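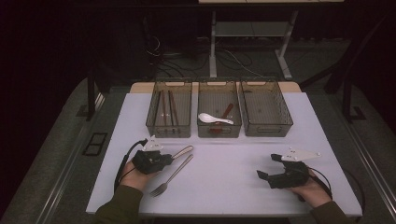 Re: [tefera-list] cutlery sorting, how many more?
From: Carol Goodall
To: tefera-list
Date: July

Costel Mihăilă wrote:
> We have nearly 400 runs of the cutlery task now. Before we book
> more hours, can someone say whether the three-bin layout stays
> as it is? Béla would like the bins swapped about between runs.
> Also, do we keep runs where the operator picks up a piece, drops
> it and tries again?
>
> Costel

Costel,

Keep the layout for now. Chopsticks go in the left bin, spoons in the middle, knives and forks in the right. I would like one full set with fixed places before we start moving bins, otherwise we can't tell whether a bad result comes from the grasp or from the placing.

On dropped pieces: keep them, but tag them "retry". Gyula trained once with them and once without, and the version with them coped better when a fork slipped. Throw a run away only if the operator stops or talks to someone halfway through.

Two things for whoever is holding the grippers next. The metal knife and fork should start at different angles from run to run. In the last batch I looked at, 40 in a row had them lying almost parallel, and the model will simply learn that. Please also start some runs with the two pieces touching -- those are the ones it gets wrong.

Check that the cables hang clear of your wrists before you press record. I had to drop seven runs where a cable pulled on the left gripper and the track jumped.

Béla, your swapped bins can be the second set. Send me the orders you want and I'll add them to the Flirnar sheet.

Carol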